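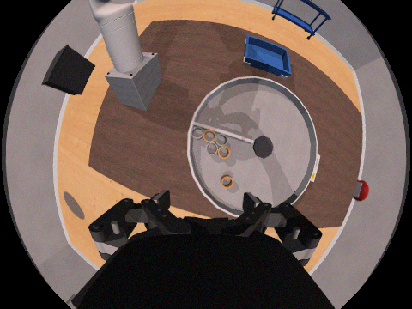
Dark table with round grey tray and blue bin.

Caring for a Wooden Table Top
Issued by Woltville Household Advice Service. Revised July 2022.

These instructions apply to tables with an oiled finish. Varnished tables need only a damp cloth and should not be oiled.

Before starting
Clear the table and open a window. You will need 2 lint-free cloths, fine sandpaper and furniture oil. One 700 ml tin is sufficient for most dining tables.

Cleaning
Wipe the surface with warm water and a little mild soap, always following the grain. Dry it at once.

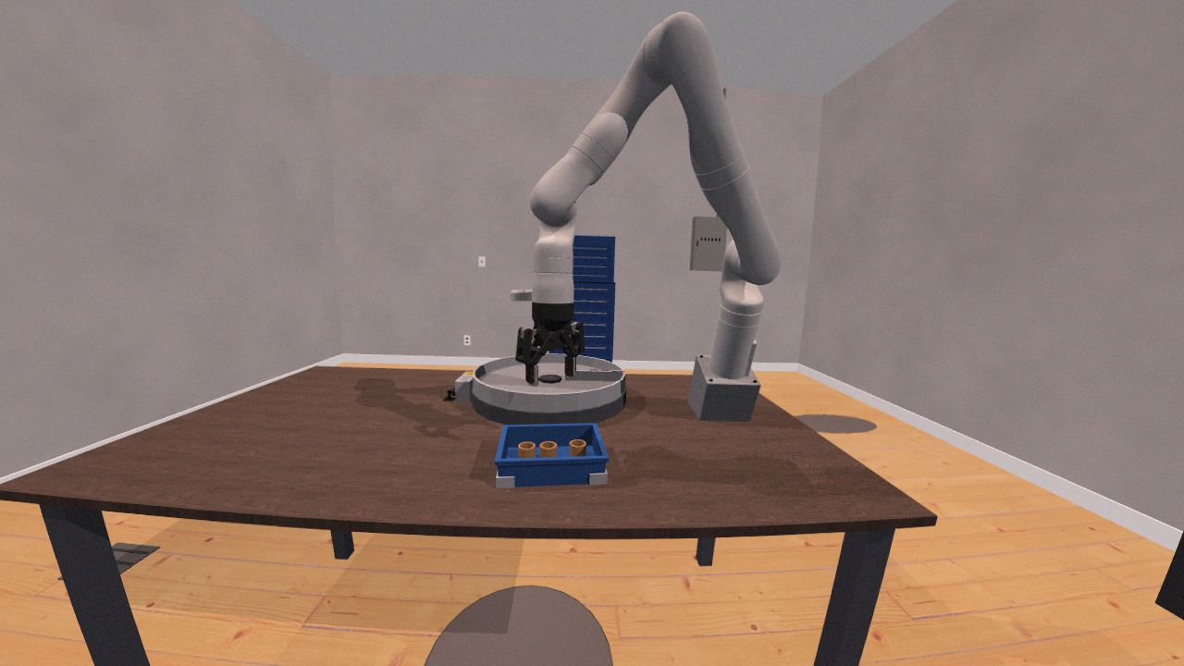
Rub any rough areas lightly with the sandpaper and remove all dust. Do not press hard near the edges, where the finish is thinnest.

Oiling
Pour a small amount of oil on to a cloth and spread it evenly. Leave for 30 minutes, then wipe away the excess with the second cloth. The table should not be used until the following day.

Oily cloths can catch fire without warning. Soak them in water and lay them flat outdoors to dry — never leave them folded or in a heap.

Leaflet 29, on the removal of water rings, is available from the Pickering office.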